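### 3.2 The coloured parts and how they are recognised

The Zurkdale set was chosen for the study after a first trial with the older Gullus set, in which all the parts were grey and the learners spent most of the session searching. In the newer set the size of a round part can be guessed from its colour before any measuring is done, with blue larger than red. We kept this rule through all 70 sessions and did not allow any mixing with spare parts from other sets.

The hole in the middle is what decides where a part can go. Learners were asked to look first at the hole and only then at the rim, as a part with a good rim and a wrong hole cannot be used at all. This order was difficult for beginners, who are attracted by the colour.

**Figure 1.** Blue and red round parts on the white surface, each with a dark hole in the middle.

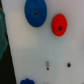 ### 3.3 Laying out before assembly

Before assembly the parts are laid out on a pale surface with free space between the groups. We tried two other surfaces, a brown one and a patterned one, and left both after a short time. Small black pieces were lost very easily on the brown one. The layout is not drawn in advance. The learner decides it alone, and only one rule is given – electrical parts do not go in the same group as the round ones.

Learners were given 8 minutes for this step. Most of them needed less, but the ones who used the full time made fewer changes later.

**Figure 2.** Part of a layout, with ribbed blue and red pieces to the left and a cream-coloured connector to the right.

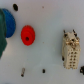

A reviewer of the earlier version remarked that the layout step may be only a habit of the workshop at Hinds, and that a learner who takes the parts directly from the box could be equally fast. We accept that our design cannot exclude this. A group working from the box was planned for January, but the room was not free.

### 3.4 Seating the blue gear

The blue gear gives more trouble than its size would suggest. Its opening is longer than it is wide, so the metal peg can stand in different places inside it, and a learner can believe that the gear is in position when it can still slide. In Figure 3 the peg is at the lower end of the slot.

**Figure 3.** The blue gear, with its teeth and the metal peg in the slot. 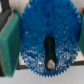

We therefore asked each learner to push the gear once to the side with one finger before going on. This small check was forgotten often in the first sessions, and we added it to the printed instruction as step 2. Pushing harder is not recommended. The teeth are small, and on our oldest gear several of them have become rounded from use.

### 3.5 The red part

The red part has a toothed rim too, but it is stepped, and the side that faces up matters. With the narrow step down, it cannot reach the neighbouring gear. Learners corrected this error themselves in most sessions, usually at the moment when they turned the train by hand and nothing moved. We did not count it as a failure. For the scoring, which goes up to 100 points, only a part missing at the end of the session was counted.

**Figure 4.** The red part lying on the pale surface, with the toothed rim and the dark central hole.

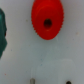 Plarkine Workshop Group

*Note to Sections 3.2 to 3.5.* The names of the parts follow the printed list of the Zurkdale set, where "gear" is used for the blue part and "round part" is the common name for the others. In the Gullus list the same word is used for all of them. The instruction sheet, with step 2 in its final form, can be requested from the group in English only.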